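Chores and Machines: Frequently Asked Questions

Can a robot tidy my small parts yet?
Not in a way I'd pay for. Tilus says its arm can sort a drawer of fittings. We asked for 100 drawers, start to finish, and got a clip of 2.

What makes a drawer so hard?
Clear plastic, for one thing. Cameras still struggle with see-through walls and shiny metal, and a small organizer gives you both.

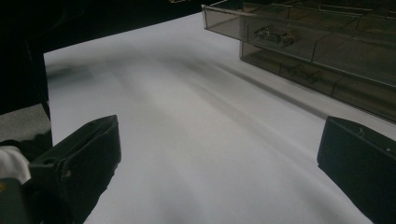 Tinted drawers with a small metallic part inside.

Pedier claims a 78 percent success rate on drawers. Ask what counts as a success – opening one, or closing it again with everything in place?

So who does the work today?
People, mostly. Even with grippers, a lot of it is still a person's hand on the tool.

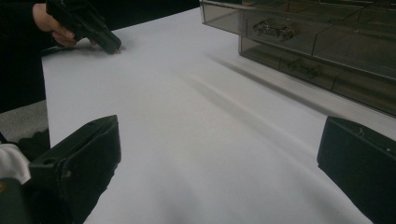 A hand-held gripper over white paper, organizer at right.

Will it be cheaper than doing it myself?
Rurnar quotes 202 a month for its shop-floor plan, setup not included. For one bench, I'd keep sorting by hand.

What about laundry and dishes?
Same answer, with more water. The Čierny folding unit wants each shirt laid flat first, and that's half the chore.

When should I check back?
We update this page every June. Last year's answers needed very few changes.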